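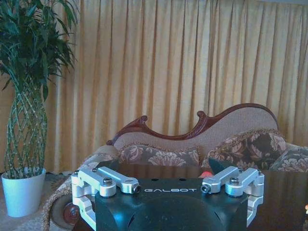
Sendley Interviews: radio conversations on security and peace in the Serkach valley

Data card and README, second release
Last edited: Tue 10 August

What you get

Sendley Interviews is a collection of 300 transcribed radio interviews about security in the Serkach valley, recorded for a weekly talk programme in Greltitz. The guests are researchers, former police officers, border staff, teachers, clergy, local councillors and a good many people who simply live near the Lubis crossing and have opinions about it. They talk about armed groups, smuggling, the ceasefire, policing, rumours, school closures, and what it's like when a road you use every day gets a checkpoint on it.

We love this material and we're very glad it can now be used by anyone! Most public writing on conflict in the region is either a short news item or a long report, and the radio interview sits somewhere in between. People think aloud. They change their minds halfway through an answer, or they say "let me put that differently" and then say something far more useful than the first attempt. A lot of that gets lost when an interview is boiled down to a paragraph, so we have kept all of it.

Contents of the folder

interviews.csv: one row per interview, with the broadcast week, the topic tags, the guest's role and the length of the recording
turns.csv: one row per speaking turn, linked to the interview by its id
transcripts: plain text files, one per interview, in the language of broadcast
english: English translations where we have them
topics.txt: the list of 19 topic tags with a short definition of each
guidelines.txt: the transcription rules, including all the arguments we had about commas
changes.txt: what is different from the first release

Audio isn't included. The station holds the recordings and lets people listen in its reading room in Greltitz by appointment. If you are at all able to go, go. The transcripts are good but you do miss the rain on the studio roof.

Getting started

Everything is plain text or comma-separated text in UTF-8, so there's nothing to install. Open interviews.csv in whatever you like using, pick a topic, note the ids and read the matching files. If your spreadsheet program shows odd letters in place names, tell it the encoding when you import the file and they should come right.

The id is made of the season, a dash, and the running order of the interview within that season. Ids from the first release have not changed. Where an interview was withdrawn, its id stays unused, so expect a few gaps.

Fields in interviews.csv

id: see above
week: the broadcast week, counted from the start of the season in November
role: the guest's role in broad terms, such as researcher, police (former), trader, teacher
tags: one or more topic tags, separated by semicolons
minutes: length of the broadcast interview, rounded to the nearest minute
lang: language of broadcast
translated: yes, no or partly
phone: yes if the guest was on the telephone
note: anything else a reader ought to know

The role field is deliberately vague. We began with exact job titles and dropped them fast, as there is only one customs office at Lubis and a job title there may as well be a signature.

Fields in turns.csv

id: the interview
turn: position of the turn in the interview
speaker: host, guest or caller
text: what was said
unclear: yes if any words in the turn could not be made out
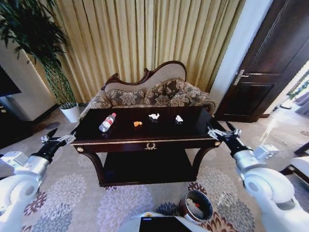

The coffee table, dark wood with a brass drawer pull.

How the interviews were chosen

The programme has run for 14 seasons and has never been only about security. There are wonderful editions on beekeeping and on the history of the Greltitz brass band, and they are not here (sorry). To be included, an interview had to spend most of its time on safety, conflict, policing, border matters or peace-building, and it had to be a proper conversation. Read-out statements and press conferences were left out, as were panel editions, where it is too hard to tell the voices apart.

Two of us read through the programme logs separately and then compared lists. Where we disagreed we listened to the recording together. The disagreements were mostly about interviews on floods and landslides, because in the Serkach valley a blocked road quickly becomes a security matter. In the end we kept those in if the guest talked about patrols, evacuation orders or looting, and gave them the tag "emergency".

Transcription

Transcribers typed what they heard, including false starts and repeated words, but without "er" and "um". Laughter is marked in square brackets when it changes the meaning of what is said. Long pauses are marked as well. Words that could not be made out are written as [unclear], and a guess is followed by a question mark inside the brackets.

Place names follow local spelling. The valley has several villages that are spelt one way on the road sign and another way on the map, and for these we use the road sign. A table at the end of guidelines.txt lists the other spellings, and it is well worth a look before you search for anything.

Each transcript was checked against the recording by a second person. In the first release this was done for every tenth one only, and it showed! If you have been working with those files, please do swap them for the new ones.

Topic tags

Tags were given by hand. An interview has as many as it needs, though most have two or three. The ones people ask us about most are:

ceasefire: the talks, the terms, breaches of the terms, and how people heard about any of it
crossing: daily life at the Lubis crossing, including queues, permits and trade
recruitment: how armed groups find young people, and what families and schools try to do
rumour: false or unconfirmed reports, who spreads them and how they die down
policing: the ordinary police, as distinct from the border service
return: people coming home after being displaced, and people deciding against it

Do try "rumour" if you are new to the collection. It cuts across almost everything else, and the guests are at their most lively there. 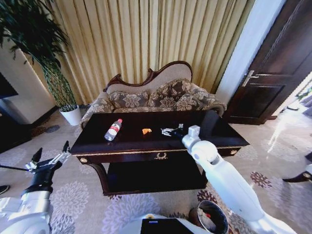 Water bottle with a red cap on the polished table top.

Translations

Around 10 of the longer interviews are only partly translated, and the note field says where the English stops. We translated for sense and kept the register as close as we could. Proverbs are given word for word with a gloss, which makes for some splendid reading. Military and police ranks are left in the original language, as the English near-matches kept leading our test readers astray.

If you quote a translation, please say that it is one, and give the id so that readers can find the original.

Privacy and consent

All of this was broadcast, but being heard once on a local station is a very different thing from being searchable for ever. We wrote to every guest we could trace. Guests could agree, refuse, or ask for particular passages to be taken out. Removed passages are marked [withheld] and we do not say what they covered.

Guests' names are not in the files. Names of other private people mentioned in conversation have been replaced with a letter, which stays the same within one interview and means nothing between interviews. Public office holders are referred to by office. Callers to the programme are marked as "caller" and nothing else.

Please don't try to work out who anyone is. Some guests still live very close to the things they describe.

What the collection is good for

Reading! That comes first. Beyond that, it has been used for teaching interview technique, for studying how people talk about danger when they are speaking to neighbours, and for comparing how the same event is described by a researcher in the studio and a trader on the phone. It would suit work on local journalism, oral history, conflict studies and language.

Where to be careful

The collection is not a record of incidents. Guests misremember dates, repeat hearsay and sometimes contradict each other flatly, and we have corrected none of it. Don't count events from it.

Women are under-represented in the early seasons. The programme went out in the late morning then and guests were mostly drawn from offices. It improves a great deal once the evening slot begins.

Telephone interviews have more unclear words than studio ones, and phone guests are more often from the upper valley, so leaving out turns marked unclear will thin out one part of the region more than the rest.

Some views in the interviews are harsh, and a few accounts describe violence in detail. Those have "distressing" in the note field. Please check that field before using anything in a classroom.

Known problems

A handful of files from the fourth season have the host and guest labels swapped for a turn or two after a music break.
The minutes field includes the weather bulletin for interviews that were interrupted by it.
The tag "border" from the first release has been split into "crossing" and "patrols". Old scripts that look for "border" will find nothing.

Terms of use

Free to use for research, teaching and journalism, with credit to Sendley Interviews and the interview id. Please ask before you republish whole transcripts. If a guest later withdraws, we will post the id in changes.txt, and we ask that you delete your copy of that file.

Corrections

Very welcome, however small. Send us the id, the turn and what you think it should say. Corrections from people who know the valley dialect are especially treasured, and there is a standing list of unclear words at the end of guidelines.txt for anyone who fancies a go.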